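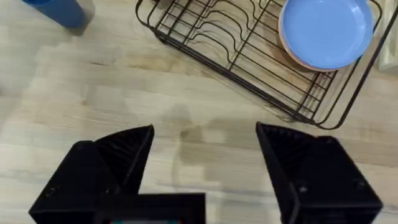 Robot teaching by demonstration is the practice of showing a robot how to carry out a task, either by moving its arm by hand or by steering it from a distance, so that the recorded motions can later be used to train a control program. It differs from conventional robot programming, in which each position and movement is written out in advance by an engineer. The method is widely used for household tasks such as loading a dish rack, folding cloth and sorting small items, where the position of the objects changes from one attempt to the next. 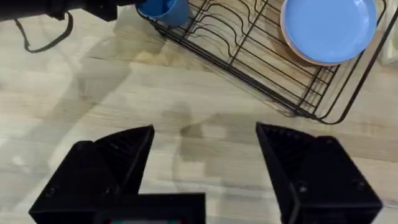

Gamance Reference Library, vol. 4, p. 300

Methods

Two main approaches are recognized. In hand guiding, also called kinesthetic teaching, the motors of the arm are relaxed or made to yield, and the teacher takes hold of the arm and leads it through the task. The joint angles are stored as the arm moves. The approach needs little equipment, but the teacher's hands may block the view of the cameras, and guiding two arms at once is difficult for one person.

In remote control, or teleoperation, the teacher moves a separate device and the robot follows. The device may be a joystick, a handheld controller or a second arm of similar shape, known as a leader arm. The working arm is then called the follower. Leader arms are usually preferred for two-armed work — a teacher can hold one in each hand and move both together.

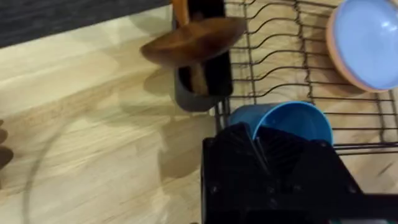

A single recorded attempt is called an episode. It normally contains the joint positions of each arm, the opening of each gripper and the video from one or more cameras, all stored against a common clock. Cameras are commonly fixed near the wrist, where they keep the gripper fingers in view, and at a point overlooking the table. Between episodes the objects are put back in new positions so that the trained program does not depend on one arrangement.

Use in training

The Shirima kitchen set, compiled at Drarville under Kheri Kashindye, holds 1380 episodes of tableware handling. A later study by Saulius Grigaitė at Grerkville found that 50 carefully varied episodes of a single placing task gave better results than 300 recorded with the objects in nearly the same spots.

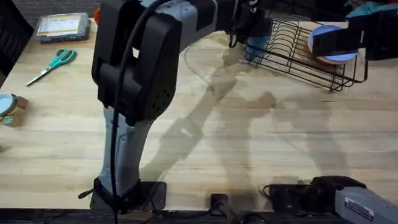 Placing a plate in a slot is considered harder to teach than placing a cup, as the plate must be turned to match the direction of the dividers before it is lowered. Teachers are generally advised to work at an even speed and to avoid long pauses, which a trained program may copy. Failed attempts are marked and kept apart. Some groups also record corrections, in which the teacher takes over from a running program shortly before an error — a practice that adds examples of recovery.

See also: Leader arm; Gripper; Imitation learning

Last revised 16 Jul 2025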